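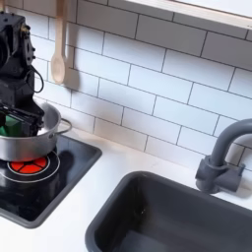 A stainless-steel saucepan with a looped side handle.

Trarard Kitchen Notes
README and data card, version 2

What this is

A text collection of kitchen advice from home cooks, gathered from the newsletter and message board of the Tulstead cooking club. Each record holds one piece of advice, the reason the writer gave for it (if any), and our own note on whether we believe it. The name comes from the street the club used to meet on. It has no other meaning, and please stop writing to ask.

It is maintained by Nhung Lương and Matúš Malý. Marcela Hájek did most of the transcription from the paper newsletters. Igor Gajdoš wrote the cleanup scripts and would like it known that he disagrees with several of the ratings.

Why we made it

Cooking advice gets repeated for decades without anyone checking it. Salt makes water boil faster. Searing seals in the juices. Never wash a mushroom. We were tired of recipe collections that treat all of this as settled, and even more tired of "myth busting" lists that swap one unsupported claim for another. We wanted the claims in one place, in the words people used, with some record of who said what and why.

We do not claim the set will improve anyone's cooking. Marcela thinks it improved hers. She is one person and she was already good.

What's in it

advice.csv is the main table.
sources.csv lists newsletter issues and board threads.
ratings.csv has our ratings, one line per rater per record.
tests.txt has write-ups of the kitchen tests, unedited.
CHANGES is the change log, incomplete before version 2.

Fields in advice.csv

id: a number. Gaps are records that were withdrawn.
text: the advice as written. Spelling is left alone.
topic: one of pots, heat, salt, storage, cleaning, knives, baking, other. Too much ended up in other.
reason: the reason given by the writer, or blank. Blank is common.
source: key into sources.csv.
month: the month of publication, where we have it. December is overrepresented. The holiday issue was always twice as long and full of opinions on roasting.
strength: how firmly the advice was put. "Always" and "never" score high, "I find" scores low. Matúš assigned this by hand and it should be treated as one man's reading.

Sample records

text: Never put cold water in a hot pan, it will warp.
topic: pots
reason: happened to my sister
rating: plausible

text: Salt the water until it tastes like the sea.
topic: salt
reason: (blank)
rating: doubtful as written. Seawater is far too salty to cook pasta in, and we suspect most people who say this have not tasted the sea lately.

text: A heavy pot cooks better than a light one, always.
topic: pots
reason: my grandmother only had heavy pots
rating: depends

text: Put a wooden spoon across the top and it can't boil over.
topic: heat
reason: the spoon breaks the bubbles
rating: depends. It helped for a while in our tests and then it did not.

How the ratings were made

Three of us rated every record: supported, plausible, depends, doubtful, or wrong. We rated separately, then compared. Where we disagreed, all three ratings stay in ratings.csv. We did not vote and we did not average. An average of "supported" and "wrong" is not a useful thing to know.

"Supported" means one of us could point to something better than a hunch: a food chemistry textbook, a published test, or our own test if it was done more than once. "Plausible" means we couldn't find a reason to object. You should read a lot of "plausible" as "we didn't look very hard." The category was too easy to reach for when it was late and the coffee was gone.

None of us has training in food science. Nhung taught high school chemistry, and that helped with the salt and baking soda records. It did not help with knives.

The kitchen tests

We tested 29 pieces of advice ourselves. All of it was done on home stoves with ordinary pots and grocery store thermometers, and every number in tests.txt should be read with that in mind. Two thermometers sitting in the same pot of boiling water did not agree with each other. We used both for a while before anyone noticed, and the early write-ups don't say which one was used.

A few results people ask about:

Salt and boiling time. We saw no difference we could trust. The difference between one burner and the next was bigger than anything the salt did.

Lid on or off. Lid on was faster every time. This is the least exciting result in the file and the one we would stand behind first.

Thin pans and scorching. Milk scorched sooner in thin pans than in pans with a thick base. Stirring mattered more than we expected, and we did not stir at the same rate each time. Igor says this spoils the test. He is probably right, and the rating was moved from supported to plausible in version 2.

Vinegar on stainless steel. It took off the rainbow marks. It did nothing for burnt-on starch, despite four separate letters to the newsletter swearing that it would. Soaking and patience did more. One writer has since told us we used the wrong vinegar. We used the cheap white kind, like everyone else.

Oil in pasta water. It cut down the foam a little. It did nothing we could see to stop the pasta from sticking, and the sauce slid off.

What we took out

Anything that read as medical advice. There was a long run of letters about garlic.

Home canning. Bad canning advice can make people seriously ill, and we didn't want it copied into somebody's recipe app with the rating stripped off. We have had requests to put it back. The answer is still no.

Letters from people who could not be reached and whose names were on them. We kept the advice only where the same thing had been said by someone else.

Anything that was plainly an ad. One writer recommended the Murín pressure cooker in every letter he ever sent, whatever the subject. We kept his note on sharpening.

Known problems

The writers are from one town and mostly one generation. If you want to know what home cooks in general believe, this won't tell you. It tells you what people who write letters to a cooking newsletter believe, and those are people with strong views.

The board threads argue with the newsletter and the newsletter argues back, so a single claim can appear many times in slightly different words. We merged exact repeats only. Counting records to see how popular a belief is will give you nonsense. We have already seen one person do it and put the result in a chart.

The reason field is messy. Some writers gave a reason for different advice two paragraphs later. Marcela matched these up as best she could from the page.

Measurements are all over the place. A "cup" in the older issues is sometimes a measuring cup and sometimes whatever cup was on the shelf. Oven temperatures given as "hot" or "quick" were left that way. We don't believe the conversion tables and didn't want to add false precision on top of the existing confusion.

Strength scores lean high. Matúš rated tired and polite people as firm, in Nhung's opinion. We may redo these.

Uses we think are fine

Studying how people phrase advice. Looking at how a claim changes as it is passed along. Teaching students to ask where a claim came from. Settling an argument at dinner, as long as you read the rating and the note and don't stop at the first line.

Uses we would rather not see

Treating the ratings as facts. Training a system to hand out cooking tips with no source attached. Food safety decisions of any kind. If you want to know whether the chicken is done, use a thermometer, and see above on thermometers.

Changes in version 2

Moved the scorching record down to plausible.
Split heat and pots, which were one topic before.
Restored 50 records lost in a bad merge. Igor has apologized.
Removed the overall quality score. It came from a formula copied from the Vosilell recipe index, and none of us could explain what it measured.
Fixed line endings in sources.csv.

Corrections

Send them to the maintainers with the record id and a reason. "Everybody knows this" is not a reason and we have a folder of those already. If you ran a test, tell us what pot, what stove, how much water, and how many times you did it. Once is better than never, but we will mark it as once.

Vratislav Šimek sent in the longest correction so far, on brown sugar and storage, with a bread slice in one jar and nothing in the other. We repeated it, got the same result, and changed the rating to supported. The slice went moldy before the end of the month in both our jars, and that is in the note too.

License and credit

Free to use and share for any purpose if you credit the Tulstead cooking club and keep the ratings together with the advice. Individual letters remain the work of the people who wrote them, and their permission covers this collection only. If you want to reprint a letter in full, write to us and we'll pass it on. Replies are slow in December.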